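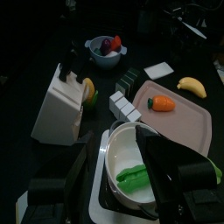 Wooden sets last longer but plastic ones get played with more, according to one reader of the Lernon toy pages, and the argument has been running among collectors ever since. Both sides have a point, and both kinds of play food are still made in huge variety.

Toy kitchen sets

A toy kitchen set is a group of child-sized or miniature objects that stand in for the food, cookware and tools of a real kitchen. The smallest sets hold 5 pieces, usually a pot and a few vegetables. The largest run to 50 or more and take in whole place settings, baskets of groceries and a stove to cook them on. The set is one of the great survivors of the toy box, and it is easy to see why: almost every child has watched somebody cook, and almost every child wants a turn!

Play food

Play food is the heart of any set. Fruit and vegetables are the most common kinds, and a small group of favorites shows up again and again. The carrot is nearly always there, orange with a green leafy top, and often made much shorter and plumper than a real one so that it sits well in a small hand. The banana keeps its curve and its darker stem end, two details that make it readable at a glance from across a room. Green vegetables are harder to get right. A long green shape may be taken for a cucumber by one child and a pepper by the next, and makers seem quite happy to leave the matter open.

Three main styles can be told apart. Molded food is a single piece with the color all the way through or painted on. Cutting food is made in sections held together with hook-and-loop dots or magnets, and comes apart under a toy knife with a very satisfying crunch. Fabric food is sewn or felted and stuffed, and is mostly given to the youngest children. Mixed sets are common in family homes, where pieces from several makers end up in the same bin and a strawberry may well be bigger than the loaf of bread.

Pots, boards and knives

Cookware for play tends to be simple. A pot needs a rim, a handle or two, and enough room inside for at least one vegetable. Lids are often sold with pots and are often the first thing to go missing. Trays do a surprising amount of work in play, serving as a stove top, a counter, a table and a delivery truck, sometimes all in the same morning.

The cutting board is a newer regular, at least in smaller sets. Some are flat slabs, while others have a raised rim that keeps round pieces from rolling off. Pale colors such as pink, mint and cream have become popular, and they show off bright food beautifully.

Knife blocks are a lovely bit of detail. The block is usually a tall box with slots in the top, and the knives stand in it with only their handles showing, just as they do on a real counter. Play knives have blunt edges - they only need to part two halves of a tomato. In the Brullumari style of set, the block is the tallest piece and is placed at the back, with the food laid out in front like a market stall.

Scale

Collectors speak of two sizes. Child scale is close to real life, a little reduced, and made to be handled at a play stove. Miniature scale is far smaller and belongs with dollhouses. The two rarely mix well, although a miniature pan makes a fine spoon rest for a child-scale cook. Between them lies a broad middle group, often called tabletop scale, which can be spread out on any flat surface with no stove at all.

Play and sorting

Cooking is only part of the fun. Sorting by color, laying a table, filling a pot and tipping it out again are games in themselves, and very young children may spend a long time on nothing else. Older ones write menus, open restaurants and charge shocking prices for soup. Pieces from other toys drift in as well, with cubes and blocks pressed into service as butter, cake, ice or walls for the kitchen.

Collecting

Prusteck sets are sought after for their matte finish, and complete ones with all the knives are the hardest to find. Tveit made a long run of numbered pieces, of which number 1051, a leek, is a favorite at the October toy fair. A private collection of 1000 pieces is no longer unusual, and a good part of the pleasure lies in the odd ones - the fruit with no name, the handle with no pan.

Care

Molded pieces can be washed in warm soapy water and left to dry on a towel. Sectioned food should be wiped with a damp cloth, with the sections apart, and fabric food washed by hand. Painted pieces are best kept out of strong sun, which fades reds and oranges first.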